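Udel Tabletop Demonstrations, January release

Udel is a set of 2,131 demonstrations of small household tasks, recorded by hand with the Serrano gripper pair. It is meant for training and testing two-arm imitation policies. Each demonstration holds video from the head camera and both gripper cameras, plus the pose of each tool.

Recording

The operator carries one tool in each hand and works standing up. Printed marker cubes on the tools give the poses – the Plurora tracker reads them from the head camera.

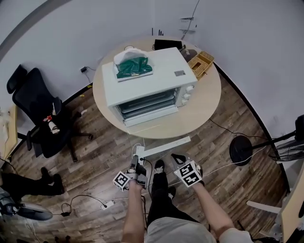
Head camera view, with both marker cubes and the round table.

Gripper opening is stored in millimetres and poses in metres, all at the video rate. Left and right always refer to the operator's hands. Demonstrations are split by session, so no session appears in both the training and test parts.

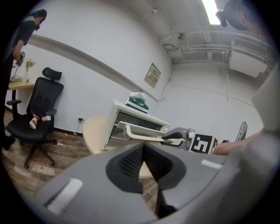

The gripper cameras have a very wide lens, and the files are stored without correction. Straight edges bend, and people in the room can come into view. A policy trained on raw video will see things well away from the task, such as the office chair or the ceiling light. Crop before training if this matters to you. Calibration files are in the folder named calib.

Known problems

Tracking was lost for part of 22 demonstrations. These are kept and flagged in the index.

Contact

Canan Aydoğan, Nenance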